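Subject: Re: [workshop-chat] Was the Flundum open day worth the trip?
From: Olumide Adeleke
Date: October 24, 2021 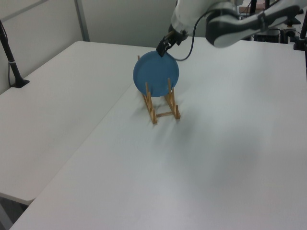 The arm with its blue plate, at the Flundum open day

Hello all,

Sorry this has taken me so long, I promised Olanrewaju an answer and then the boiler went and I spent my evenings on the phone. I've left the original message in and answered underneath each bit, which I know some of you hate, but it's the only way I can keep my thoughts straight.

Olanrewaju Onyeka wrote:
> I couldn't get to the Flundum do in the end and I'm a bit cross
> about it. Did anyone go? I'd love to know what they were
> showing. Last time I went to one of these it was all slides and
> a biscuit.

I went! On the train to Luderden, which was fine, and then the bus, which was not. There were no slides that I saw, apart from one welcome talk of the usual sort (I came in halfway through and stood at the back next to a radiator). The rest was walking from room to room and gawping, and they let you gawp for as long as you liked. The biscuits were better too -- proper shortbread.

> Was it the big factory stuff or the household stuff? I'm not
> that bothered about welding, I've seen welding.

A bit of both, but the household room was the one I kept going back to. They had 4 tables going, each with its own little job, and the one I liked best was the plate one. It's a white arm with a black gripper, and the job is a plate and a wooden dish rack. That's the whole job! It sounds like nothing, and I stood there for ages. The gripper takes the plate by the top edge, between two fingers, and the bottom half goes down between the pegs. I've attached my favourite photo of it, with the plate standing up in the rack and the fingers still holding on.

The chap running it was very patient with me. I asked him why a plate and he said plates are rotten things to pick up: flat, thin at the rim, and the moment you lift one by the edge it wants to swing. Then there's the rack. You and I just wave a plate at a rack until it drops in somewhere, but the arm has to come down at more or less the right angle or it lands on top of a peg and pushes. I saw it do exactly that a couple of times while I was there, and he stopped it, backed it off and set it going again without any fuss. I must say I warmed to him for that. I've been to demos where someone stands in front of the thing when it goes wrong.

He told me they'd logged 698 tries with that sort of set-up since August. I asked how many had gone in cleanly and he said "more than I'd feared", and that's as much as I could get out of him.

> Did they let you have a go? And was it loud? My old lathe has
> finished off my ears and I can't be doing with loud.

Not with that arm, no. There was a smaller one by the door you could steer about by hand, mainly meant for children, though there was a suspicious number of grown men in the queue. I had my turn and knocked over a beaker. The girl behind me did it first time, of course.

Loud, not at all, at least in that room. You could talk normally right next to it. The hall downstairs was another matter, with Odukoya running a conveyor and a compressor that kept kicking in just as you'd started a sentence. Bring plugs if you ever go down there.

> Anything on what it all costs? I keep wondering about
> something for my mum, she can't manage the high cupboards
> any more.

I did ask, with your mum in mind, and got a very woolly answer. The household room is all research, and none of it is for sale. The Puson people had a stall upstairs with leaflets for grab rails and a sort of powered shelf that comes down to you, and I thought that looked far more like what she needs. I picked up 2 leaflets, so one's yours. I'll bring it along next time, or post it if you send me your address again (I've changed phones and lost the lot).

> How long would you say it needs? If they do it again I might
> try and fit it round work.

Well, I got there at 11 and they more or less swept me out at the end, so I may not be the person to ask. If you skipped the hall you could do it in a couple of hours. Go to the upstairs rooms first, they get stuffy after lunch and it's hard to get near the tables. I had a much better view of the plate arm before the school party turned up.

And do ask questions. I hung back at first, thinking mine were too daft, and then a lady beside me asked whether it could do saucers and we all ended up in a good long natter about it. (He thought probably yes, with the pegs closer together, but they hadn't tried. Bowls he just shook his head at.) I wanted to ask about cutlery as well and forgot, so if you do get there, that one's for you.

Parking, for those who drive: there's a small car park behind the building and it was full by the time I walked past it. The bus stops right outside but check the times for the way back, as I had a long cold wait with only a leaflet about grab rails to read.

I've got more photos but most of them are of the backs of people's heads. If anyone wants the couple of decent ones at full size, shout and I'll send them directly. I don't want to clog up the list again after what happened with my shed pictures.

Has anyone heard whether there's a date for the next one yet? The woman on the door thought spring but wouldn't swear to it.

Cheers,
Olumide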